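Wengate Golf Club
Minutes of the Match and Competitions Meeting, July
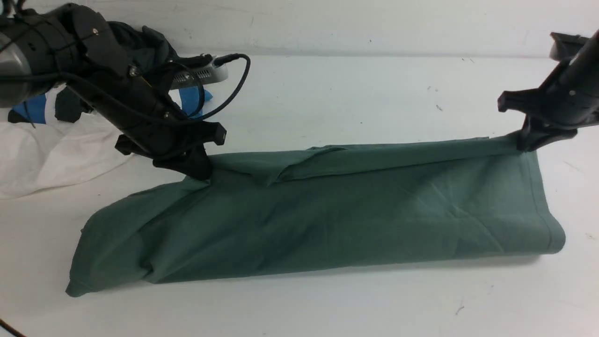

The meeting was called to order at 6:30 p.m. in the upstairs lounge, with Marlene Simard in the chair. A quorum was present. The minutes of the previous meeting were approved with one correction: the tee time for the senior pairs should have read 8:40.

1. Matters arising
The replacement flagsticks for the back nine have been delivered. The distance plate on the 14th tee remains incorrect and the supplier has been asked for a new one. The question of practice balls being taken onto the course was held over.

2. Daltik Open Scratch
The Chair reported that entries for the Daltik Open Scratch are open to players from outside the club. It was agreed that the event would be played over 18 holes of stroke play, with no more than 3 players in each group. Ties for first place will be settled by a hole-by-hole playoff starting at the 10th. All other ties will be settled by matching scorecards over the last nine.

There was some discussion of the handicap limit. A proposal to lower it was moved and seconded but did not carry. The limit stays as printed on the entry form.

3. Kanagaratnam Cup
Two second-round matches are still unplayed. Under the conditions of the cup, players who have not agreed on a time by the closing date will be drawn for the next round by lot. The Chair will write to all four players. It was noted that the semifinals may be played from either set of tees – both players must agree before starting.

4. Course and weather policy
The greens report was received. The 6th green will be off limits for two weeks after hollow coring, and a temporary green will be cut short of the ditch. Scores made on the temporary green will not count toward competitions.

Members asked that the suspension signal be made clearer. One long horn blast will mean stop at once; two short blasts will mean play may resume.

5. Funds
A sum of $2,000 was approved for the Open, to cover prizes, printing and the starter's hut repairs. A further $300 was approved for the junior clinic. The request from the winter league for new scoreboards was deferred until the autumn figures are available.

6. Away fixture
The return match against Drikirier was confirmed. Teams will meet at the first tee at 9:15 a.m. Members wishing to be considered should sign the sheet outside the golf shop.

7. Other business
Slow play on weekend mornings was raised again. The starter will record the time of each group at the turn and report to the next meeting.

The meeting was adjourned at 7:50 p.m.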